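Section 6: Fitting a new water jug

Forngate countertop dispenser, model 771

Place the dispenser on a firm, level surface that will take the weight of a full jug. Keep bags and loose papers clear of the taps.

1. Switch the dispenser off at the wall and lift away the empty jug.
2. Wash your hands, then wipe the neck of the new jug with a clean cloth.
3. Remove the cap seal. Any film round the body of the jug can stay on.
4. Tip the jug over and lower it into the collar in one steady movement.

CAUTION: A full jug is heavy. Two people should lift it.
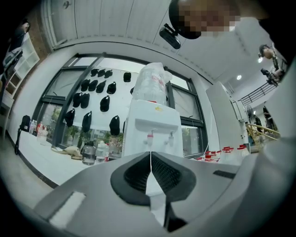
5. Wait until the bubbles stop rising — the tank is then full.
6. Hold a cup under each tap in turn and run it until the water comes without spluttering.
7. Switch the power back on. Leave the heater for 6 minutes before drawing hot water.

CAUTION: The red tap is for hot water. Do not fill thin plastic bottles from it.

Note: If water collects round the collar, take the jug off and look for a crack in the neck. Do not seal a cracked jug with tape — replace it.

For spare collars and taps, write to Chiyo Yagi at Forngate Parts.

Print this page | E-mail this page
© Forngate. Contact us | Back to top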